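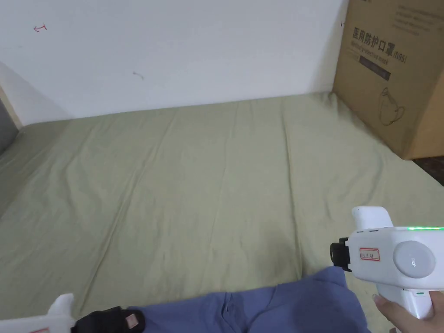 sage green sheet, day one. the creases and I are in negotiations

ok so a thread about making a bed, because apparently that's my whole personality this week

Background: I moved the bed so the long side is up against the wall. Saves a ton of floor. Makes changing the sheet about ten times more annoying, which I did know going in. Helmi warned me. Helmi was smug about it.

The sheet is from Kongkaew, the color on the label is "olive mist" and I'd call it sage in the shade and almost khaki where the light hits. I went back and forth on it for 3 weeks (gray! no, white! no, gray!) and I'm so glad I went green. It looks really good next to the gray headboard.

Now the creases. It came folded up tiny and those fold lines do NOT want to leave. I've heard all of these so far:
– tumble it with a damp towel
– spray it with water and smooth it by hand
– iron it on the bed (Chanida, I love you, no)
– just sleep on it 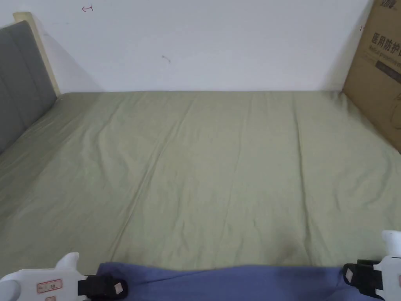 My order for a fitted sheet on a bed like this: wall side first, both corners, while you still have slack to work with. Then the headboard end, shoving the edge down with the flat of your hand. Then come around to the open side and pull. If you start with the open side you will be climbing across the mattress with a corner in your teeth. Ask me how I know

Also once it's on, smooth from the wall toward you, long strokes, whole forearm. Little pats do nothing. I patted for 8 minutes the first time and it looked exactly the same.

Someone asked about the big N95 mask box by the wall. It's a good sturdy box! The winter blankets are going in it as soon as I find the tape. For now it lives on the corner of the bed and I make the bed around it, like you would with a cat

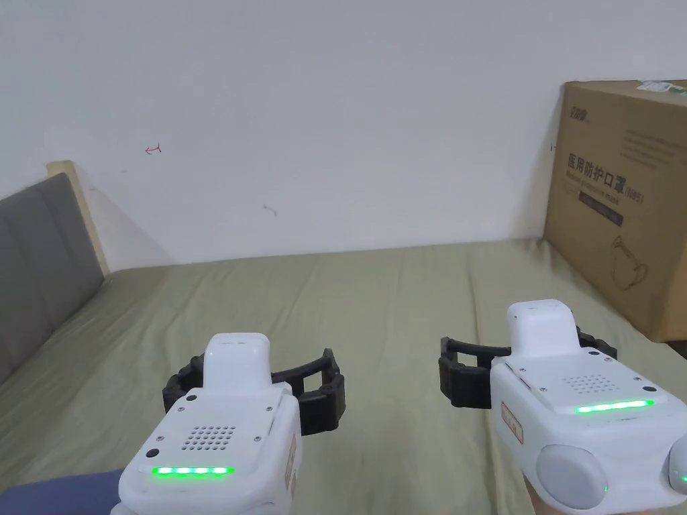 And yes, I know about the little red marks on the wall. They're from when I was working out where a shelf should go. The shelf is still a dream. There's a scuff in the middle too, and I have half a can of Promunari white somewhere, so that's a job for a rainy Sunday in May.

Things I still want for this corner:
– a second sheet in the same green so laundry day isn't a race
– pillowcases, maybe a cream
– that shelf

Vaida says get the deep-pocket kind next time because the corners stay put better. Does anybody have the Cundine ones? Do they pill? I keep reading reviews and they're either five stars or pure rage

Going to try the damp towel thing tonight, will report back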